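ok short thread on cell rules for the two-arm setups bc I keep answering the same messages. 1/

These are house rules. Not a standard, not legal advice, your safety person outranks me. 2/

Rule one. Hands out of the enclosure when the arms are powered. Yes even to nudge a strawberry. Gordon Perron made me print that and he was right

Rule two: write the start state down BEFORE you run. What's in the bag, what's on the plate, which way the handles fall. Thin plastic never lands the same way twice so "bag on table" is not a start state
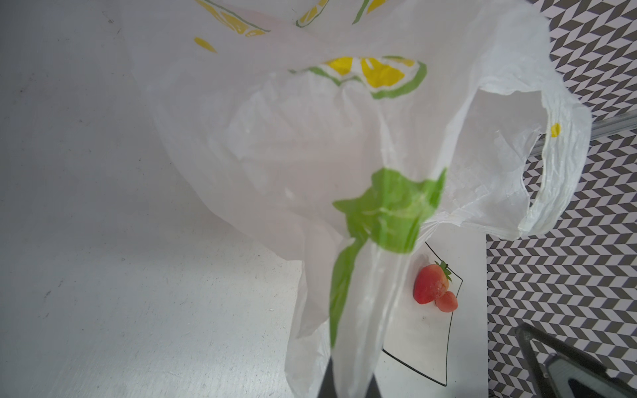 and log the resets too. We went back through 1,815 episodes in December and more than 85 had no reset note at all. Useless for comparing anything. Our fault, I wrote the old form 5/

Rule three. Two arms on one bag = one person calls the stop. One. Loan Đào and I both called it once, at the same time, for diferent reasons, and spent the afternoon arguing over the log
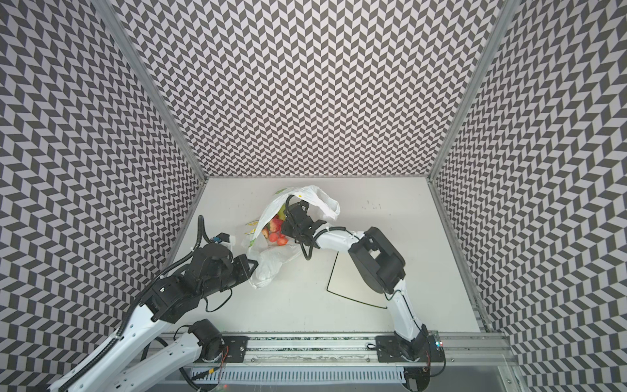 Both arms on the bag, fruit inside.

Rule four, cables. Check them by hand, power off, at the start of every shift. Look at the loops by the wrist first, they move the most

Rule five is food. Real fruit gets tossed at end of day, nobody eats it, fake fruit gets wiped. Label the tub so people know which is which. Zachary Chisholm wants this one in bold

Someone asked about speed limits. We start slow and only go up after 5 clean runs in a row. Stricter than Trollach's sheet, looser than the one Vatis sent us. Pick a number and stick too it

will post the one page checklist tonight if I can find the file. Corrections welcome, esp on the stop rule. end/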